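Devitz phone tray 2152

A low open tray for the packing table. The rim is black and the inside is white, so a small dark item is easy to find again. It lies flat – put the boxed phone on one side, the tray in the middle and the unpacked phone on the other side.

Sold in packs of 2 or 5. Delivery from our store in Grube takes 3 working days.

Please wipe with a soft cloth only.

On the table, with a wrapped box and a phone

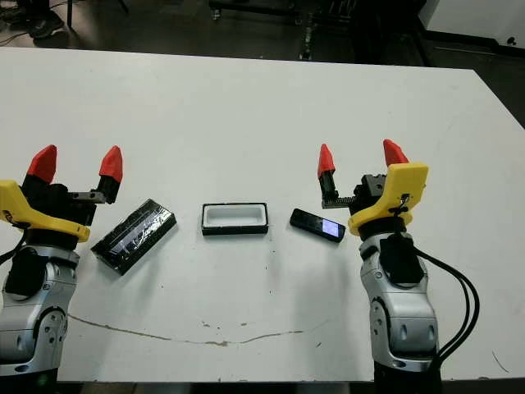
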